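À Plelley, la tomate a enfin trouvé plus susceptible qu'elle : la figue
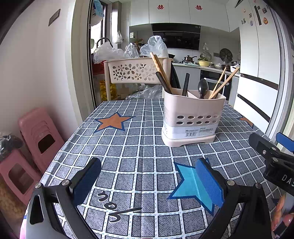
Une nappe quadrillée bleu-gris, semée d'étoiles orange et bleu clair.

Le marché couvert de Plelley a vécu en septembre sa matinée la plus sucrée de l'année, et sans doute la plus disputée. La fête de la figue y tenait sa nouvelle édition, avec 300 kilos de fruits annoncés sur les étals à 8 heures et plus grand-chose à se mettre sous la dent quand l'église a sonné onze heures. Les retardataires se sont rabattus sur les prunes, qui ont l'habitude.

Il faut dire que la figue ne fait rien pour faciliter la vie de ses admirateurs. Cueillie trop tôt, elle a le goût du carton. Cueillie trop tard, elle ne supporte pas le trajet jusqu'au coffre de la voiture. Entre les deux s'ouvre une fenêtre que les producteurs locaux estiment à deux jours, un et demi quand il fait lourd, et pendant laquelle tout le canton se découvre une passion pour le fromage de chèvre.

La vedette du jour s'appelait Gurnia, une variété à peau violette presque noire dont trois exploitations de la commune se disputent la paternité avec une courtoisie de façade. Petite, dense, un peu fendue au bout quand elle est à point, elle se vendait au détail et se mangeait le plus souvent avant d'avoir été payée. Les marchands ont pris la chose avec philosophie, puis ont rapproché les cagettes de la balance.

Côté cuisine, le concours de confitures réunissait 21 candidats et presque autant d'avis sur la quantité de sucre. Le règlement imposait une seule contrainte, un fruit récolté à moins de 14 kilomètres. Il n'interdisait pas le romarin, ce que plusieurs participants ont compris comme un encouragement. Un pot au piment a fait tousser la moitié du jury et lui a valu une mention, dont l'intitulé exact reste à préciser.

Le premier prix est revenu à Bernadette Hanrahan, arrivée dans la commune avec une recette de marmelade d'orange qu'elle a peu à peu convertie aux fruits du coin. Sa figue au thé noir cuit en deux fois, avec une nuit de repos entre les deux. « Je voulais la cuire en une fois, mais je me suis endormie », a-t-elle expliqué en recevant son chaudron de cuivre. Le jury a salué la maîtrise du procédé.

La pâtisserie Štěpánek, sur la place, avait de son côté préparé une tarte fine aux figues crues, posées au dernier moment sur une crème d'amande à peine sucrée. La file d'attente a débordé devant la pharmacie – où l'on a vendu, paraît-il, beaucoup de pastilles digestives. La maison promet d'en refaire tant que les arbres suivront, sans réservation et sans négociation possible sur la taille des parts.

L'association Wakeo, organisatrice de la fête, parle de quelque 3000 visiteurs sur la matinée. Elle étudie l'idée d'ouvrir une heure plus tôt l'an prochain, proposition accueillie fraîchement par ceux qui cueillent. La question des guêpes, présentes en nombre et sans invitation, a été renvoyée à une réunion ultérieure.

D'ici là, les dernières Gurnia sont attendues au marché jusqu'à la fin du mois, si la pluie le veut bien. Se munir d'un panier plat et de monnaie.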